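Wulville library puts the blocks back out, and adults are welcome to stop pretending

WULVILLE — The Holroyd Street library has brought back its building table after 40 days in storage, and by Friday afternoon the grown-ups had mostly stopped claiming they were only there to supervise.

The table was put away in the fall when the children's room got new carpet. The library received 137 comments about its absence, a healthy total for a town that sent in 2 about the water rates.
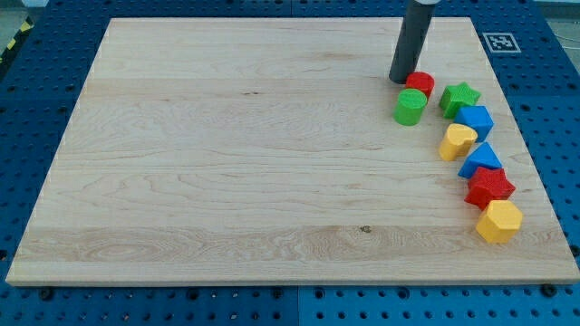

Pasley Welis
Staff writer, Town & Schools

Red, green, blue and yellow plastic shapes are back on a pale wooden board, among them cylinders, a cube and a star. The star remains the difficult one. It makes a fine roof and a poor foundation, a lesson several fathers learned on Friday in front of their children.

The board itself has its admirers. It has a good swirl in the grain and a small dark knot, which regulars treat as the town square. Towers go up beside it. Building directly on the knot is considered bad manners, although the posted rules say only that shoes stay on and food stays out.

The library had thought about replacing the set with a larger one that included arches and a drawbridge. A trial at the Holroyd Street summer fair drew a long line and one dispute over the drawbridge that had to be settled in the parking lot. The simpler shapes won.

Block hours run from 3 p.m. until closing on weekdays. Children under six need an adult with them. Adults may come without a child, the front desk confirmed, but are asked to give up their seats when one turns up and to leave finished towers standing for the next person to knock down.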